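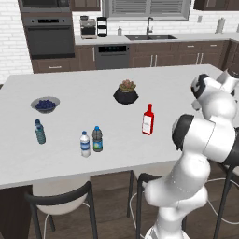
About us

3 min read

Budel is a small testing outfit. Companies that make household robots ask us to try them, and we write down what went right and what didn't. We don't sell robots, and a few of us doubt we would buy one.

We started after an open day at Marras, where 60 guests watched an arm clear a table and clapped. One of us asked to see it again with the cups moved a little. The answer was a tour of the gift shop. That was a Saturday in August, and we had a name and a rented room before the leaves came down.

Most of our work is still visits and demonstrations. We go with a list: bottles of different shapes, a bowl of fruit, a potted plant, things people really leave on a kitchen island. We ask for the same job 36 times. We also ask how much of the practice was done in a simulated kitchen, where the berries never roll under the oven. Simulation is useful — we use it ourselves — but a good run there tells you only so much about your own counter.

Our own open day is on October 9, 2019. You can watch a simulated session with Tindetti, our test program, and see the failed runs along with the good ones. Zuveveo has agreed to show its arm and take questions for an hour. We have some 3,000 logged runs and you may read any of them. Coffee is made by a person.

Comments (3)

kitchenskeptic: Went to the Marras day too. Still waiting for the second try.

dora_b: Will you test anything that loads a dishwasher? I have 4 kids and low standards.

plainview: Nice to see failures listed. Prices would be nice too.

Contact | © Budel | Back to top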